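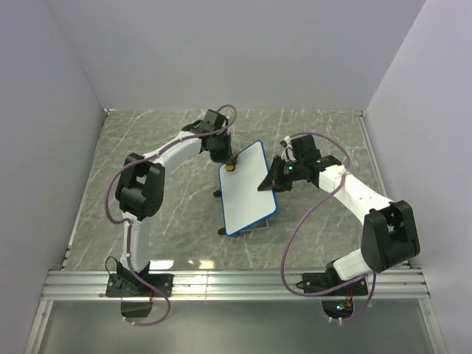
4. Mounting and commissioning the writing board

4.1 Before you start

This section covers wall mounting, surface preparation and first use of the Giveck dry-erase board in meeting rooms, classrooms and workshops. It applies to boards supplied with the Telton wall rail. For boards supplied on a mobile stand, go to Section 5. For small hand-held boards, only 4.5 through 4.8 apply.

Read the whole section before drilling. The order of the steps matters, particularly in 4.4, where the lower clips have to be in place before the board is hung.

Caution: Do not mount the board above a radiator, heating panel or warm-air outlet. Heat dries the surface coating and makes ink difficult to remove.

Caution: Locate electrical cables and water pipes with a detector before drilling. Check the full width of the rail and the area below it where the clips will go.

4.2 Parts and tools

Supplied in the carton:

Writing board with protective film
Telton wall rail
Lower clips with screws
Wall plugs for solid masonry
Pen tray with end caps
Surface cloth

Not supplied:

Drill with masonry or wood bit to suit the wall
Spirit level
Pencil and tape measure
Screwdriver
Stud finder (stud walls only)

Note: The plugs in the carton are for brick and concrete. For drywall, fasten the rail into the studs. Hollow-wall anchors may be used only at positions where no stud is available, and never at both ends of the rail.

4.3 Fixing the rail

1. Decide on the height of the top edge of the board. The person who will use it most should be able to reach the top corners without stretching. For rooms used by seated writers or children, lower the rail to suit.

2. Mark the height at the left end of the rail position.

3. Hold the rail against the wall with the lip facing up and away from the wall. Align the left end with your mark.

4. Place the spirit level on the rail, adjust until level, and mark the screw positions through the slots. Mark at the center of each slot so that there is room to adjust later.

5. Put the rail aside and drill. In masonry, drill 2 mm deeper than the length of the plug. In studs, drill a pilot hole narrower than the screw.

6. Remove all dust from the holes and insert the plugs. A plug that turns by hand is too loose. Fill the hole, let the filler cure, and drill again.

7. Fasten the rail with the screws finger-tight plus a quarter turn. Check the level again, then tighten fully.

Caution: Do not use an impact driver for the final tightening. The slots can spread, and the rail will then sit away from the wall.

Note: On uneven walls, pack behind the rail with flat washers at the screw positions. Do not try to pull the rail flat with the screws – a bent rail leaves the board rocking on its high point.

4.4 Hanging the board

Two people are required for this step on all wall-mounted sizes.

1. Measure down from the lip of the rail by the height printed on the carton label. Draw a light pencil line.

2. Fix the lower clips on this line, one in from each end of the board position by 130 mm. Leave the clip screws loose enough for the clips to turn.

3. Turn both clips so that the tongues point down.

4. Lift the board with the protective film facing the room. Hold it slightly above the rail, keep the back against the wall, and lower it until the rear channel drops over the lip.

5. Slide the board left or right to its final position. Lift it a little before sliding. Dragging it along the rail scrapes the channel.

6. Turn the clips so that the tongues point up behind the bottom edge of the frame. Tighten the clip screws.

7. Press firmly at each corner. No corner should move. If one does, slacken the clip nearest to it, reseat the board and tighten again.

Note: The pen tray fits to the bottom edge only. Attach it after the clips have been tightened, and press the end caps in last.

4.5 Removing the film

Leave the film in place until all drilling in the room is finished. Masonry dust will scratch an uncovered surface.

1. Start at an upper corner. Lift the film with a fingernail. Do not use a knife or a scraper.

2. Pull the film back on itself at a low angle, slowly, in one motion.

3. If strips of adhesive remain, rub them off with a dry surface cloth. Do not wet them.

Boards kept in storage with the film on for a long time may need more effort. Warm the room to normal temperature and leave the board in it overnight before trying again.

4.6 Preparing the surface

A new surface carries a thin residue from the coating process. Writing on it before it has been prepared can leave faint marks that remain after wiping.

1. Dampen a clean cloth with plain water and wring it out.

2. Wipe the surface from top to bottom in overlapping strokes.

3. Dry with a second cloth. Do not let water run into the frame.

4. Wait 13 minutes before writing.

5. Make a short test mark near a lower corner with each pen you intend to use. Wait until the ink is dry, then wipe. If the mark comes away completely, the pen is suitable.

If the test mark leaves a shadow, repeat steps 1 to 5. If it remains after the second attempt, the pen is not suitable for this coating.

4.7 Pens and cleaning

Use pens marked as dry-erase. Fosthorpe bullet-tip and chisel-tip pens have been tested on this coating. Other dry-erase pens may be used if they pass the test in 4.6.

Store pens flat or tip down. Pens stored tip up write pale and leave a powder that spreads when wiped.

For daily cleaning, use a dry cloth or felt eraser. For weekly cleaning, use a damp cloth followed by a dry one. Replace or wash the eraser felt when it begins to leave gray streaks.

Caution: Do not use abrasive pads, scouring powder, acetone or furniture polish. Polish leaves a film that repels ink, and the writing will break up into dots.

Removing permanent marker:

1. Write over the mark with a dry-erase pen, covering it fully.

2. Wipe immediately with a dry cloth.

3. Repeat if required, then clean with a damp cloth.

4.8 Hand-held boards

Hand-held boards have the same coating and need the same preparation. They have no rail channel and must not be screwed through the frame. Stack them face to face with a sheet of paper between, or stand them on edge in the Holanda rack.

Note: The recommended storage temperature is 19 °C. Boards brought in from a cold vehicle or storeroom should be left to reach room temperature, as condensation on the surface will cause ink to bead.

4.9 Troubleshooting

Board rocks when written on: a clip is loose or the rail is bent. See 4.3, step 7 and 4.4, step 7.

Ink will not wipe off: surface not prepared, or unsuitable pen. See 4.6.

Ink beads or breaks up: polish or moisture on the surface. Clean with a damp cloth, dry, and wait before writing.

Board slopes to one side: slacken the rail screws and use the slot adjustment. Take the board down first.

Frame corner has opened: stop using the board and contact the supplier. Do not glue the corner.

Section revised 25/03/2024. Text: Aleksandra Jasińska. Technical check: Valdir Falcão.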